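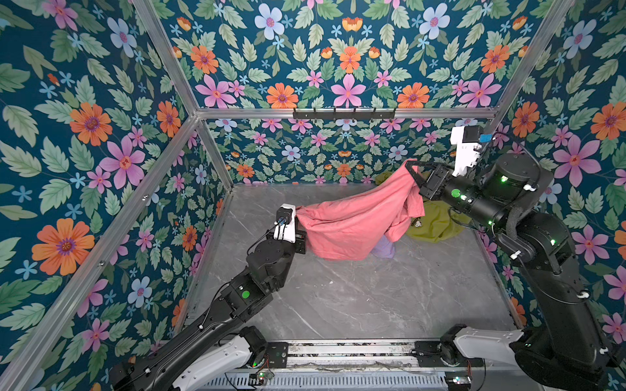
Arranging a group visit to a laundry-handling robot demonstration

Posted by Hazel Kincaid in Community Help, Visits and Outings

I write on behalf of the Gitusley Adult Learning Centre. Our evening group has been offered places at the June open day held by Achterberg, where two robot arms are shown handling clothes. Before I confirm, I should be grateful for guidance from members who have attended.

Our group has 7 learners and 2 members of staff. Most work in hotel laundries or care homes and have a practical interest in whether such equipment could one day sort or fold garments. None of them has a technical background. I would like to know how much is explained, how long the demonstration lasts, and whether visitors may bring items of their own. One learner uses a wheelchair and I have been unable to establish from the invitation whether the demonstration area is on the ground floor.

The invitation also refers to a "Cereno session" at 2 in the afternoon, with no further details. Is this separate from the main demonstration, and must it be booked?

Reply from Ilse Reuter

I attended the previous open day with a party from Jenau and can answer most of these points.

Access: the demonstration room is on the ground floor and is reached by a ramp from the car park. The corridor is narrow at one point, so it is advisable to inform reception in advance. They will open the side entrance on request.

Duration: each demonstration takes the better part of an hour, including the introduction. Visitors should be prepared for slow work. The arms handle soft clothing, and a crumpled fleece is a harder matter than a flat towel. A sleeve may be folded under the body of the garment or twisted back on itself, and the gripper must find an edge before anything else can be attempted. The staff explained this clearly and in everyday words. Your learners will probably recognise the difficulty from their own work.

Hands in the work area: members of our party asked whether a person may touch the clothing while the grippers are close to it. The answer given was that only trained staff may do so. Visitors remain behind the line marked on the floor at all times, and this rule was applied firmly. 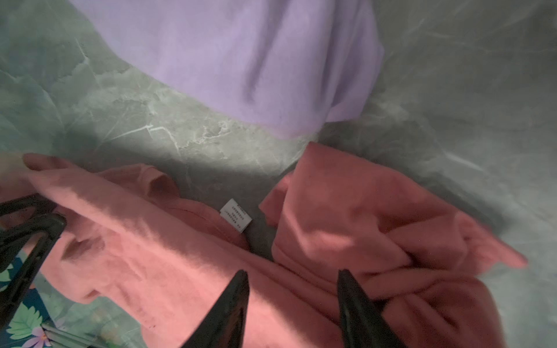
Own items: these are not accepted. The garments are chosen beforehand by the organisers, and a request from our party to try a fitted sheet was politely declined.

The Cereno session: this is a separate talk given in the room upstairs, with a lift available. It concerns the software and is aimed at engineers. I attended the first part and would not recommend it for a group such as yours. Places must be booked by email.

Reply from Shahab Parsa

It is worth going. Parking is poor, so take the bus if you can. There is no café.

Reply from Aslı Özkan

I agree with the advice given by Ms Reuter, with one correction. At the session I attended, questions were taken throughout and not only at the end. The presenter was willing to stop and discuss why a particular fold had been chosen as the place to grip. I would suggest that learners prepare their questions in advance and stand where they have a view of the gripper fingers - the monitor beside the enclosure shows the view from the wrist, but it is small and soon surrounded.

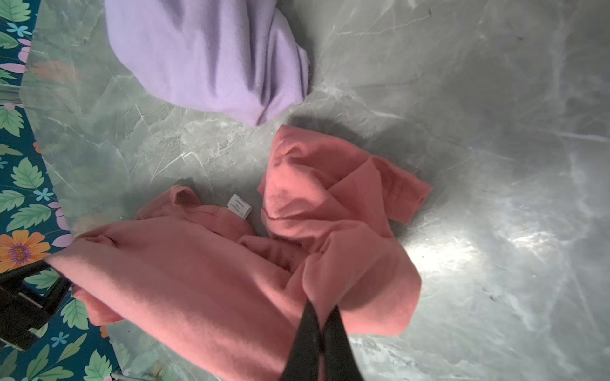

Those from care settings may also wish to ask about care labels. Our party wanted to know whether the system reads them, and we were told that it does not do so at present. It was a useful discussion, as several visitors had assumed that washing instructions would be the easy part.

The booking form asks for one named contact per group. Please enter the full number attending, staff included, as places are allocated from that figure and late additions were refused at the door when I was there.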